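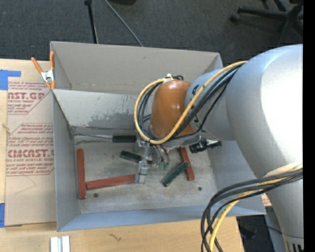
Why does the offense motion a receiver across and then bring him right back?

Posted by Theophilus Ofori, Jul 27, 2019

I started helping with the Lanimgate High freshman team this summer and I am having an absolute blast, but I have a lot of catching up to do. I played defensive end a long time ago and never had to think about what receivers were up to! Now I'm up in the booth charting plays, and our head coach keeps calling a motion where the slot guy runs most of the way across the formation, stops, turns around and goes back to where he lined up. Then we snap it.

Sometimes we run a plain inside zone after that, nowhere near him. So what did we gain? I charted 116 snaps from last season's film and he did it on a bunch of them, runs and passes both. I asked Coach and he said "watch the safeties," and then practice started, so that's as far as I got. I'd love to understand this before the opener against Thaler. Also, is there any rule about how long the guy has to be still before the snap? I've heard different things.

gerogridiron

Oh, this is a fun one, welcome to the booth! Your coach gave you the right hint. The motion is a way of asking the defense what coverage it's in. Send the slot across and see who goes with him. If a corner or a nickel back runs all the way over with him, you're very likely looking at man. If everybody just bumps over a step or two and the safeties rock a little, it's probably zone. Then you bring your guy home and run the play you wanted all along, except now your quarterback knows what he's throwing against.

Why go back at all? Usually the play was drawn up from the original formation, and the blocking and the route spacing depend on it. You get your answer and you get your picture back. There's a nice bonus too — a defense that has to talk its way through a shift and then talk its way back is going to blow it now and then. I've seen freshman linebackers pointing at each other when the ball was snapped, and that's a great day for inside zone.

When you chart it, leave the receiver alone and put your eyes on the deep middle. Write down how many safeties are back there before he moves, and again when he turns around. If you start with 2 and end with one, somebody rolled down and you want to know which side he came from. Do that for a whole game and you'll have something Coach can really use. I kept a column for it when I was charting for Gero and it became my favorite part of the sheet!

One caution: good defenses know you're doing this. Some of them will have a corner chase the motion and play zone anyway. So treat it as a strong clue.

Guvura Dad

we did this in youth ball, mostly it just got us flags lol. keep it simple with freshmen is my advice. but it looks cool when it works!!

flatsandcurls

Great answer up top. Picking up the rule part, and please check your own state's book, as they do get edited. Under the high school rules I coach with, one back can be in motion at the snap as long as he isn't moving toward the line of scrimmage, so a slot going sideways or backward is fine and doesn't have to stop first. He does have to be a back when he's moving, so line him up off the ball. The full second of being still comes in when two or more players move. That's a shift, and then everybody has to be set for that second before the snap.

So if your slot turns around and you snap it while he's still jogging home, you're okay. What gets freshmen in trouble is a tight end who decides to slide over while the slot is moving. Now you've got two guys going and nobody's set.

Drill it with no ball and no defense at first. Have the quarterback lift his heel to send the slot, then again to bring him back, and only then start the cadence. Ours had it down in 2 practices and they loved it — kids think motion is the coolest thing in the playbook. Good luck against Thaler!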